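Kasby adds free ring resizing at all four stores

18th January

Kasby, the jewelry retailer, has started offering free resizing on engagement rings and wedding bands bought at any of its 4 stores. The service covers one resizing per ring and can be used at any time in the first year after purchase. Until now customers paid a flat fee that depended on the metal.

The change applies to plain bands and to solitaire settings in gold and platinum. Rings with stones set all the way around the band are not included, and neither are tension settings. Kasby said those pieces usually have to be remade in the new size, and that customers who own one will get a written price before any work begins.

Resizing will be done at the company's workshop in Balogun, where the bench team already handles repairs and custom orders. Turnaround is listed as 8 working days. Rings left at the Balogun store itself may be ready sooner, but the company is not promising it.

Customers need the original receipt or the order number from their email confirmation. Rings bought as gifts can be brought in by the person who wears them, as long as one of the two is shown. A ring can go up or down by as much as two sizes. Anything past that will be looked at case by case.

Kasby said it took in 158 rings for resizing during last year's holiday season, and that most of them came back in January. Many had been bought as a surprise, with the size guessed or taken from another ring in the buyer's drawer. The stores will now lend out plastic ring sizers for a week at no charge, and staff will measure fingers without an appointment.

The company is also bringing in two new lines this month. Zellirar is a set of slim stacking bands in yellow and rose gold, with prices starting at $300. Clendov is a smaller group of pendants and drop earrings in sterling silver. Both will be sold in the stores first and added to the website later.

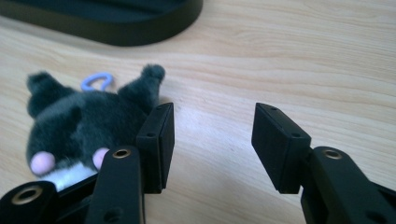
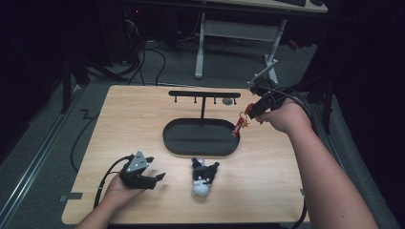 Engraving stays a paid service. Customers who want a ring both resized and engraved are asked to say so when they drop it off, so that the lettering is cut after the band reaches its final size. If a ring is already engraved, part of the text may have to be redone, and that work is charged at the normal rate.

Rings bought before the start of this year do not qualify for the free service, though owners can still have them resized at the old price. Stones are checked and tightened as part of the work in either case. Cleaning is included too.

Insurance during the repair is covered by Kasby from the time the ring is signed in at the counter. Rings sent by mail are covered only if the customer uses the prepaid label, which can be requested by phone or picked up at any store. The company will not accept rings sent in ordinary envelopes.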